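4.2 Washing up by hand in the shared utility rooms

The households at Nustusholm have no dishwashers. Each floor has one shared utility room with a deep sink, a length of worktop and a cupboard, and residents use it for laundry, for mops and buckets, and for the cups and glasses that collect in the common rooms. The Prurkonside building has the same arrangement, except that its sinks are shallower and were fitted a year earlier. In both places we asked residents to keep a washing-up diary, in which each item was written down with the tool used on it and whether it had to be washed a second time. The diaries were handed out in November and gave us 3634 entries. After we removed entries with no tool recorded and those for items that were only rinsed, 3081 were left for analysis.

Drinking glasses and cups made up the largest group. They were also the items most often washed again, and the reason given was nearly always a mark left inside, either at the bottom or just under the rim. Plates and cutlery were rarely done twice. Mugs fell somewhere in between, with tea staining given as the usual complaint.

Three tools account for nearly all the entries: the flat sponge, the cloth and the handled brush. Sponges were the most common, mainly, it seems, for the simple reason that they were already in the room. Cloths were used more for drying than for washing, although the diary form did not separate the two clearly, and we would change this in any later version. Handled brushes were kept by fewer households. Those who had one used it for tall or narrow glasses, and tended to use it for everything else as well once it was in the hand.

A glass is awkward to clean with a sponge. The fingers have to go in with it, and in a narrow glass they reach the bottom before the sponge has touched the corners. A brush with a full, soft head gets round this, but it brings a difficulty of its own. The handle is long, the glass is light, and pushing on one moves the other. Residents dealt with this in two ways. Some held the glass up in the air with one hand and worked the brush with the other. Others laid it down in the basin and kept it in place while they brushed (Figure 4). The second method was more common in the deep sinks at Nustusholm, where it also meant that a slip was a short one. In the shallower Prurkonside sinks most people held the glass up, and several wrote that water ran back along the handle and into their sleeves.

The shape of the basin matters here more than we had expected. The sinks at Nustusholm were supplied by Nikiritz as laundry sinks, and have a washboard moulded into one side. We had taken this to be of no use for dishes. In the diaries, though, it is mentioned often, as a place to lean a wet glass, to rest a brush between items or to stop a cup from rolling. One household stood its cups on end against the ridges and said they drained well enough there. The drain, on the other hand, was mentioned mostly as a nuisance. A glass laid on its side tends to end up near it, and if the plug is out the water goes before the job is done. Only a few residents filled the basin. A full basin of that depth takes a good deal of water, and most ran the tap as they went, turning it off - or not - between items.
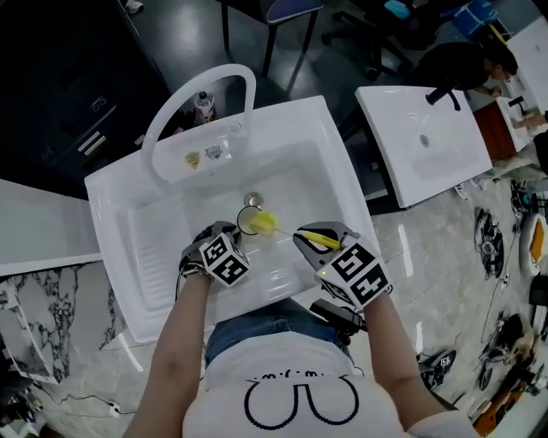

Figure 4. A glass cup on its side near the drain, with a yellow brush against it. The washboard is on the left of the basin.

Ingvarsson, commenting on an early draft of this section, objected that the comparison between tools is weaker than we make it sound. People who buy a brush are people who mind about marks on their glasses, and they would have got them cleaner with a sponge as well. Ingvarsson also thought that the second wash was a poor measure, as a careful person will wash a glass again over a mark that someone else would drink from without a thought.

We accept the first point in part. To look at it further, 40 households that had only used a sponge were given a brush and asked to carry on with the diary for 5 weeks. Second washes of glasses went down in most of them, though the fall was smaller than the difference between the two groups in the main data. Some of that difference must then lie with the people and their habits. On the second point we have no good answer. We did not inspect the glasses ourselves, and a resident's own view of what counts as clean is all that the diaries can give us.

The brushes did not last equally well. Soft heads lost their shape when they were left standing on the bristles, and a flattened head no longer filled the glass. Households that hung the brush up, or laid it across the back ledge of the sink, kept it in use for longer. There was little room for this in either building. The ledge behind the basin is narrow and is also where bottles of washing-up liquid tend to be left. A hook near the tap was the change residents asked for most often in the closing notes, ahead of a drying rack and well ahead of a dishwasher.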